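Sunanton cell: right-hand gripper fault and interim limits

The two-arm system at the Sunanton test room was taken out of service on 3 August 2026 after the right gripper failed to release on command. The task was a routine one: pick a soft item from the floor, lift it clear, place it on the sofa. The controller logged a release, the fingers stayed shut, and the arm carried on to its next waypoint with the item still held. The operator used the stop button. There were no injuries and no damage to the furniture.
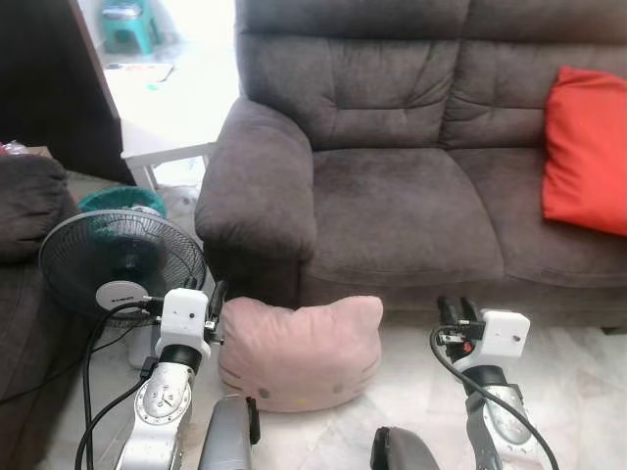

Lamisi Akolgo asks whether the stop should have been automatic, given that finger position is already measured on both sides. It should have been. Position was read, but the motion program did not wait for it. The program treated the release command as proof of release, and a delay of 300 ms was all that stood between the command and the next move.

The fault was traced to the finger drive. Holding current had been set at 200 per cent of the value used on the Grusstead cell, and under that load the drive went into thermal protection with the fingers closed. In that state it still acknowledges commands — it simply does not act on them. The fault repeated on 2 further runs with the same setting and cleared when the current was put back.

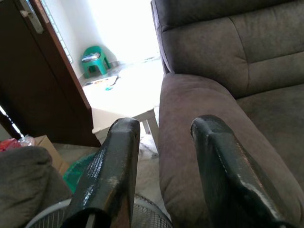
Finger wear was looked at as a second possible cause. A finger that has lost its coating can grip fabric differently from a fresh one, and a snagged thread could look much like a failed release. The scuffs and pale scratches near the tips are cosmetic as far as we can tell, and the bevelled ends are still blunt enough not to catch on microfibre. Gheorghița Stanciu has asked for the fingers to be changed at the next service in any case, and the part is on order from Maurya.

Until the revised program is approved, the following apply to all Nuveo cells. Holding current stays at the commissioning value. No arm move may start until finger position confirms open. Joint speed is limited to 42 per cent. 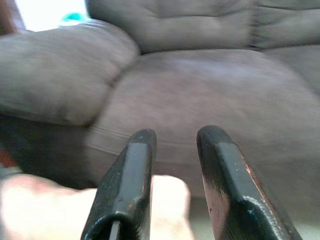
Reading time: 2 min

Checks on the soft-furnishing task should be made with the fingers open and clear of the seat cushion before the drive is enabled. If the fingers do not open on the first command, do not send a second. Press stop, isolate the drive and record the fault code before resetting, as a reset clears the thermal log. The revised program is due for release in October.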